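Home | Products | News | Support | Contact

Gillero opens orders for the Culleck Kitchen Task Kit

Losari, Jan 5, 2023 – Gillero is delighted to open orders for the Culleck Kitchen Task Kit, a tabletop set for teams teaching robot arms to handle food and utensils. Culleck brings together a cutting board, a banana, a knife and a black knife holder with a printed book of 22 task cards, and it fits on any ordinary lab table.

The cards start small. Task 1 is a single pick: bring the open gripper in over the board, close on the banana, lift. It sounds easy until the fruit is turned a little and the fingers have to come in at a new angle!
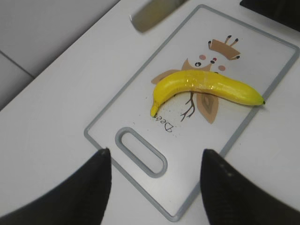 Open fingers, banana and "Bee" board, seen from the wrist.

Wrist views matter a great deal to us. A policy that only ever looks at a blank board tends to fall apart in a real kitchen, where surfaces have pictures, rims and handle holes all over them. So we like busy boards, and the animal prints have become firm favorites in our own lab. Glare on a glossy yellow curve is another good test, and so is looking at it through clear plastic.
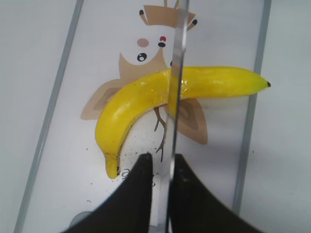
What comes with an order

Each kit includes the tabletop objects, the task cards, a layout sheet and a download of 1000 recorded demonstrations. The recordings keep every approach from start to finish, including the slow ones. Spare objects can be ordered singly, and the layout sheet is free to copy.

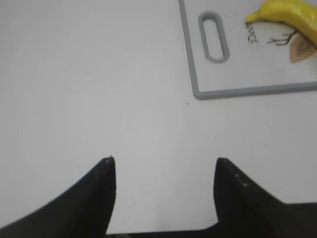 Culleck scores the approach as well as the grasp. Each card gives a starting pose, a goal and a short list of common slips, so two teams can compare runs without a long email thread. Some starts are well off to the side, with the open fingers over bare white table and the board up in the far right of the wrist view. We love these starts – they show very quickly whether a policy can find its own way to the fruit.

The last 9 cards add the knife and its holder. They deal with reaching past one object to get at another, and with setting things back down neatly.
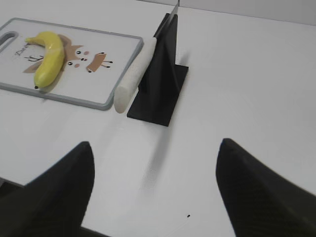
Banana on the "Deer" board, with the knife and holder alongside.

Kits ship in February from our Losari workshop. Van Leeuwen will handle orders and returns in Europe, and both offices can answer questions about mounts and finger lengths. The warranty runs two years.

Related news
Culleck task cards: what changed since the trial edition
Van Leeuwen joins Gillero as European distributor
Choosing a wrist camera mount

This site uses cookies to remember your settings. Accept | Manage cookies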